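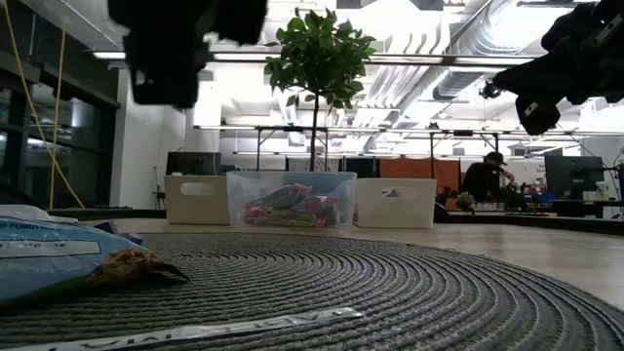
*Snack sorting on an Okska two-arm bench, with three storage bins behind a round woven placemat*

**Okska** is a two-arm tabletop robot kit made by Fernetti for sorting, packing and tidying small everyday goods. It is sold as a set of parts for an ordinary workbench and is used mostly by teaching labs, small workshops and hobby groups. The kit is best known for its handling of soft packages, a job that has long been hard for low-cost arms, and for a control program, Murkadness, that can be learned in an afternoon.

## Design

The kit has 2 arms, each ending in a two-finger gripper with black housings. The arms attach to a frame that clamps to the bench, so the work surface itself stays clear. Fernetti leaves the choice of surface and containers to the owner, and this is one of the most likable things about the kit: a kitchen tray or a plastic bin from a hardware store will do fine.

Each arm can lift 500 grams. That rules out full bottles and most canned food but leaves plenty of room for snack bags, wrapped cookies, small toys, tools and folded cloth. The fingertips are soft pads that slide off without a screwdriver. A second, narrower pair comes in the box for flat items.

## Software

Murkadness runs on a desktop computer and ships with 17 ready-made tasks. Most are simple pick-and-place jobs, such as moving items from a mat to a bin or splitting a mixed pile between several bins. An owner can change a task by dragging its steps into a new order, or can teach a new one by guiding the arms by hand.

Hand guiding is a real pleasure to use. The arms feel light, they stop the moment they are released, and a recorded motion can be trimmed at either end before it is saved. Version 2 added a slow-motion replay, very handy for finding the exact point where a grip slips.

## Snack sorting

Snack sorting is the task most owners try first. Packages are laid out on a mat and the arms move them to bins, with a clear bin often chosen for mixed goods so that the contents can be checked at a glance. It sounds easy, but bags crumple, shiny wrappers catch the light, and a loose cookie can break under a grip that suits a bag perfectly well. Murkadness keeps a separate grip setting for each type of item – a small feature that saves a lot of crumbs.

## Reception

The Triantafyllou bench review, dated 10 July 2023, ran the kit through 1,493 picks with a mix of bags, boxes and wrapped sweets. The reviewers praised the quiet motors, the clear printed guide and the way the two arms pass an item between them. They were less happy with the short power cable and with the clamps, which do not fit tabletops with a rounded edge. Fernetti began shipping a wider clamp in November of the same year.

Owners often mention how well the kit works as a first robot. Parts can be replaced one at a time, and the guide gives every joint its own page of drawings.

## Contents of the kit

- two arms with grippers
- bench frame and clamps
- standard and narrow finger pads
- power supply and cables
- Murkadness license for one computer
- printed guide

Bins, mats and practice items are not included.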